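The man who reads the meters in Covden would like you to look under the lid

20 May 2024

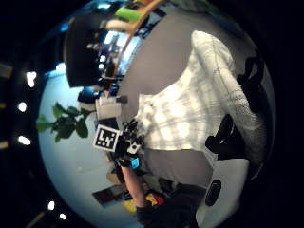
Eleven routes, one pencil

The town of Covden replaced its water rates in October, and the meter reader has been hearing about it ever since. He agreed to talk on condition that we leave his name out, "though everyone knows my truck."

He walks 11 routes a month and writes the numbers down by hand. The new meters from Pintér are supposed to send their own readings to the office. Of the 128 installed on the Trercombe side of town, he says, 19 do.

"The other ones are thinking it over," he said.

What people mostly want to discuss is the base charge, now $50 before anyone turns on a faucet. He did not set it. He has explained this on porches, in the hardware store and once during a root canal.

"The dentist had his bill in his shirt pocket," he said. "I couldn't say much."

Does he think the charge is fair? He took a while with that one. The old pipes leak, he said, and the council put off fixing them through four elections. "You can pay for a pipe or you can pay for a puddle. We paid for the puddle for years and it was cheaper, I'll give them that."

His sister lives in Plano and tells him her bill comes on her phone. He isn't impressed. He would settle for people moving their planters off the meter box.

"I've lifted a concrete goose," he said. "Every month, same goose."

The council takes up late fees at its next meeting. He plans to be out on route six.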